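Updated 23 October 2022. Added the velvet bit and fixed the steaming section, somebody caught a mistake (thanks).

# Looking after the good clothes: sewing room notes

Quick ones, written between fittings. Mostly for evening wear, silk, beading, anything with a lining that costs more than your shoes. Skip around.

## Before you wash anything

- Read the label. Then read the lining label, it's often different.
- Test the dye. Damp white cotton, inside seam, press and hold. Color on the cotton = don't wash at home.
- Take off brooches, belts, detachable collars. Shoulder pads too if they're only tacked.
- Close hooks and zippers. An open hook will find the one bit of chiffon in the room.

## Silk

Cool water, small amount of gentle detergent, a few minutes. No soaking overnight. No wringing, ever – roll it in a towel and press down with your forearms, then unroll and move to a dry towel.

Water spots on silk: sometimes you can rub them out with another piece of the same silk, dry. Sometimes not. If it's satin and the spot has a ring, damp the whole panel evenly and let it dry flat. I've saved two blouses that way and ruined a third.

Perfume goes on before the dress. Give it ten minutes.

## Beads and sequins

Hang nothing beaded. The weight pulls the shoulders out and by spring you've got a neckline two sizes bigger. Fold it around tissue, beads to the inside, tissue between every layer.

Loose thread on the beading: don't pull, don't snip. Thread it thru to the wrong side with a needle and knot it there. Then look at the next few inches, the rest of that row is probably going too.

I keep spare beads in an old Vilska mint tin, with the name of the dress on masking tape. Do this the day you buy the thing. That little packet of extras they give you goes missing within a week.

Old sequins (really old, gelatin) can melt with steam or even a warm hand. If the dress is from a grandmother and you're not sure, leave the iron off completly.

## Packing an evening dress to carry

Travel is where most of the damage happens. A long dress in a bag:

1. Lay it face down on something clean.
2. Tissue down the full length, then sleeves in.
3. Fold in thirds lengthwise, loosely. Roll from the hem up, more tissue as you go.
4. Last thing in, nothing on top. Shoes travel in a separate bag.

Unpack the minute you arrive. Bathroom with the shower running hot, dress on the back of the door, not touching tile.

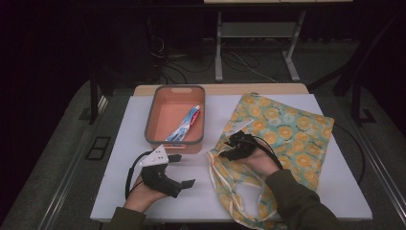

Marcela Ďurica: I'd roll from the shoulders down, not the hem up. If the hem ends up on the outside of the roll it hangs straight when you take it out, and that's the part people see on the stairs. Also skip colored tissue, I got pink all over an ivory crepe in August.

Fair, and the tissue thing I should have said. White, acid-free. For bias cut I still go hem first but try both.

## Velvet

Never iron from the front. Steam from the back, pile hanging free, or lay it face down on another piece of velvet. Crushed patch on the seat after a long dinner – steam it, then brush lightly with a soft clothes brush, with the pile.

Don't clip it on a pants hanger either. Clip marks in velvet are basically permanent. Sew two loops of ribbon in at the waist and hang from those.

## Chiffon, organza and other sheer stuff
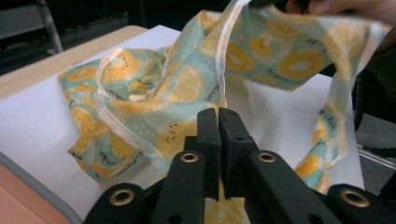

Press it dry, low heat, through a cotton cloth. New needle for repairs, the finest you own, and silk thread if you can get it. Polyester thread is stronger than the cloth and will saw right through at the seam.

Snags: ease the threads back sideways with your fingernail, a little at a time. No cutting.

Static makes it cling to your tights. Run a wire hanger down the inside of the skirt before you go out. Or hand cream on the legs, dries in a minute.

## Storage

Cotton garment bags. Not the plastic from the cleaners, get that off the same day. Cedar is fine but keep it off the cloth itself. Refold anything in a box twice a year, on differnt lines, or the creases set.

Wash or clean before storing even if it looks spotless. White wine and sweat both go brown later.

Still to write: feathers, leather gloves, getting foundation off a collar.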